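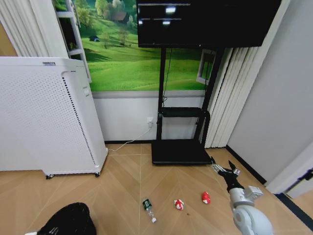

Remura Pole-Mounted Nest Box
By Nelar

Product overview
The Remura is a front-opening nest box for bluebirds, tree swallows, chickadees and other small cavity nesters. It ships as a complete set with a two-section pole, a ground socket and a stovepipe baffle. The box can also be bought alone for use on an existing pole.

Item: nest box set with pole and baffle
Body: untreated white cedar, rough-sawn inside and out
Roof: cedar with aluminum cap, sloped to the front
Body height at rear: 11 inches
Pole height above ground, installed: 54 inches
Entrance: round, with interchangeable hole plates
Pole finish: Drellska gray powder coat
Hardware: stainless steel screws and latch pin
Assembly: Phillips screwdriver, rubber mallet

Box construction
The side and back panels are cut from single boards and are neither glued nor finger-jointed. Joints are screwed so that a split panel can be replaced without taking the whole box apart. The floor is recessed above the lower edge of the walls, and its corners are clipped for drainage. Vent gaps run along the top of both side panels under the roof overhang.

The inside face of the front panel is scored with horizontal grooves below the entrance to give fledglings a foothold. There is no perch. Perches are not needed by the species listed and give house sparrows a place to sit.

Do not paint or stain the interior. The exterior may be left to weather or finished with a light-colored, water-based stain. Let any finish cure outdoors before the box is put up.

Hole plates
Two plates are included. The larger suits bluebirds and tree swallows. The smaller admits chickadees and house wrens and keeps out bluebirds. Each plate is fastened from inside with two screws and adds thickness to the entrance, which makes it harder for a raccoon to reach down to the nest. Replace any plate that has been enlarged by woodpeckers or squirrels.

Pole and baffle
The pole sections are steel tube with a swaged joint. Drive the socket first, check it for plumb, then insert the lower section and tighten the collar bolt. The baffle hangs from a bracket below the box and should move slightly when pushed. A baffle that sits rigid is mounted too low on its bracket.

The powder coat is rated by Nelar at 2,000 hours in salt spray. Scratches made during installation should be touched up before the first winter.

Placement
Choose open ground with short grass and a clear flight path to the entrance. Keep the box away from brush piles, fences and overhanging limbs. Face the entrance away from the prevailing wind where possible. Boxes placed near feeders attract more sparrows and are used less by the intended species.

Opening and cleaning
Pull the latch pin and swing the front panel down. Check weekly while the box is in use, and stop opening it once the young are well feathered, as they may leave early. Remove old nests after each brood has fledged. A stiff brush and plain water are enough for the floor. In the northern states a second brood is often under way by late June, so look inside before clearing anything.

Replacement parts
Hole plates, latch pins, floor panels, baffle brackets and collar bolts are stocked separately. Boxes made before the latch was changed use a turn button in place of the pin, and the two fronts do not interchange.

Ordering
Sets ship from Toledo in one carton. The pole sections are packed beneath the box. Inspect the roof cap for dents on arrival and report damage before assembly. For club and trail orders, write to Javiera Arancibia in the Nelar parts office and state which hole plates are required.

Specifications revised December 13, 2021.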